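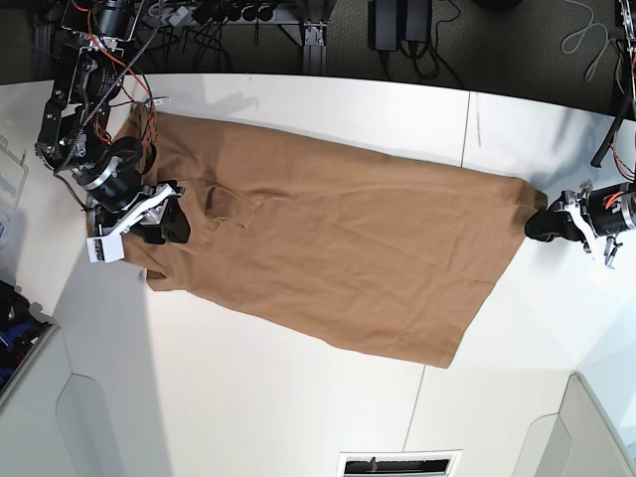 2/17/20

I finished the main story of Treltton last night, all 400 pages of in-game books included, and I have questions about the lighthouse keepers.

If you haven't played it, the island of Habte has five lighthouses and a religion to go with them. The keepers believe the sea is asleep and the lamps are there to keep it that way. You'd think a bright light would have the opposite effect. A priest in the second chapter raises this exact point and is thrown down a well.

My favorite of the lore books is the diary of the last keeper, which you find in pieces under other people's beds. She spends most of it complaining about the price of oil. Then on the final page she writes that she has put out the lamp herself, "to see what it wants," and the game never brings her up again. Bleddyn Kneath swears there's a hidden ending where you meet her. Bleddyn also swore there was a horse.

The side quests are a mixed bag. I carried eight jars of eels across a swamp for a man who then told me he'd wanted seven. The reward was a hat. I wore it through the last boss fight and died about 200 times, though I don't blame the hat.

The expansion is supposed to come out in March and goes under the sea, so maybe we'll get to ask it how it slept. I'm replaying the swamp until then. Still no horse.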